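Taltico opens sorting line at its Saltden returns unit

Parts and packaging supplier Taltico has brought a new sorting line into use at its returns unit in Saltden, replacing the long benches where staff used to go through incoming goods by hand.

The line went into full use on 8th September after a summer of trial running. It handles small items sent back by trade customers, mostly fittings, reels, caps and sleeves that were ordered in the wrong size or left over at the end of a job. Until this year these were tipped out on a bench, checked against the paperwork and carried to the shelves a handful at a time.

Goods now travel along a flat belt and are sorted into blue plastic bins kept beside it. Each bin is given a category at the start of the shift, and full ones are taken through to the stock room on a trolley.
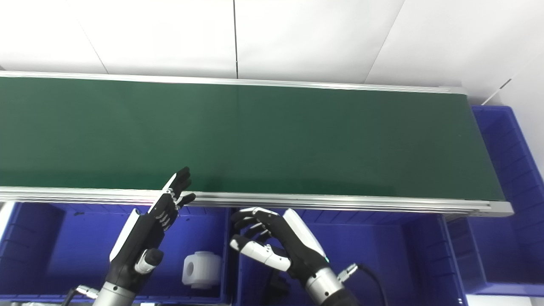 Veronika Jakab, who manages the unit, said the old method had become hard to keep up with. Returns used to arrive in small parcels through the week, but several larger customers now save theirs up and send them back by the pallet.

"We would have one quiet day and then a day when you could not get through the door," she said. "The benches were full, so boxes went on the floor, and then people were stepping over boxes to get to the benches. It was slow and it was untidy, and things got put back in the wrong place."

The conveyor was supplied by Ullement and fitted in June. It has a dark green belt with aluminium rails along both sides. Jakab said the colour was chosen after a short trial with a black one, which made dark rubber parts difficult to pick out.

The building work took longer than the fitting. The room had been used for storing old display stands, and these had to be cleared before the floor could be levelled and the walls lined with white panels. The lighting was replaced at the same time. The whole job took nine weeks, one more than the eight that had been planned – the delay came from the floor, where an old drain had to be filled in.

Returned items are put into five groups. Those in good condition go back into stock, and those with damaged packaging are rebagged. Incomplete sets are held until the missing pieces can be matched up, and faulty goods are returned to the maker. Anything that cannot be sold is sent for recycling, with metal and plastic kept apart.

The bins come from Kpodo, which already supplied the shelving in the stock room. Taltico had considered wire baskets, which are lighter, but small washers and clips fell through the mesh during the trial. The plastic bins are washed at the end of each week and stacked by the loading door.

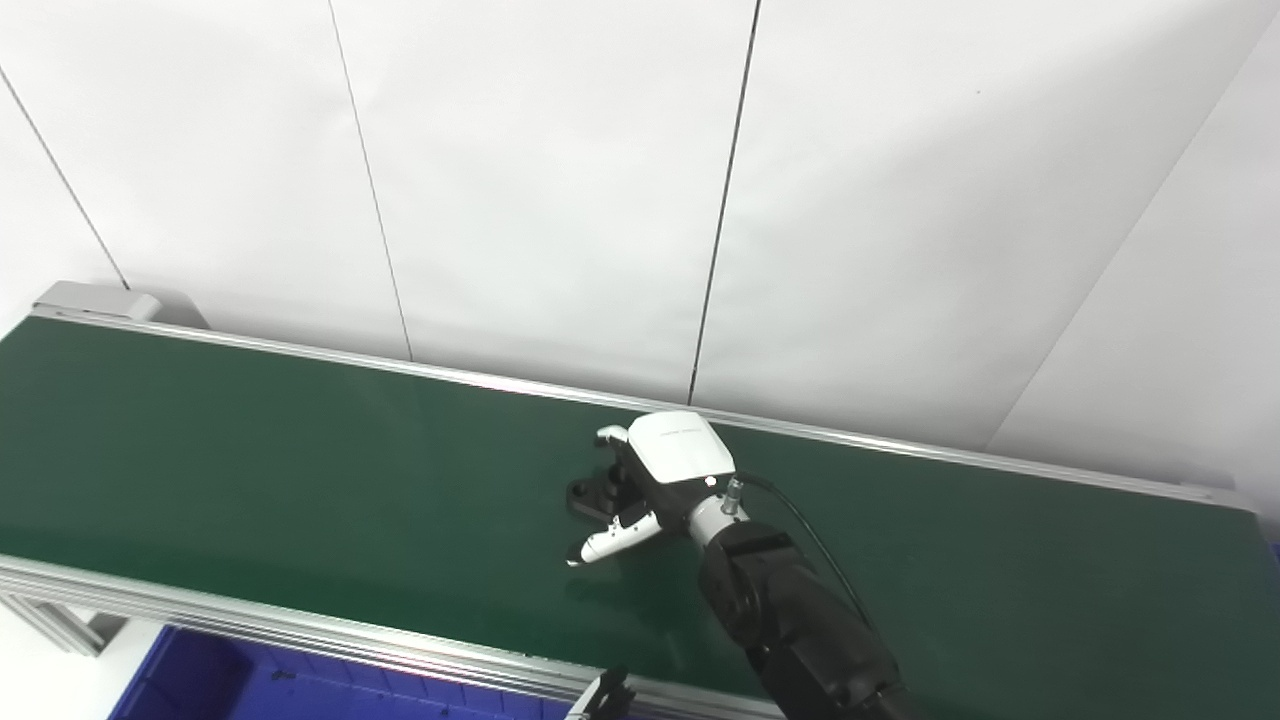 Customers should notice little change in how they send things back. The returns form is the same, and goods can still be handed in at the trade counter in the mornings. Taltico does ask that small parts are bagged by type and that the order number is written on the outside of each bag. Loose mixed parts will still be accepted, but credit for them may take longer to appear on an account.

The company says most credits should now be issued within five working days of the goods arriving. Larger pallet returns will be dealt with in the order they come in, and customers sending more than one pallet are asked to ring first so that space can be kept at the loading door.

No jobs have been lost as a result of the change, according to Jakab. Two people who worked at the benches have moved to the stock room, where rebagged goods are checked before they go back on the shelves. The old benches have been kept for bulky items that will not fit on the belt – lengths of pipe and boxed pumps, for the most part.

A second, shorter line may follow at the other end of the building if the amount of returned stock carries on rising. Taltico expects to decide on that next year, once it has a full winter of figures to look at.

The trade counter at Saltden will keep its present opening hours.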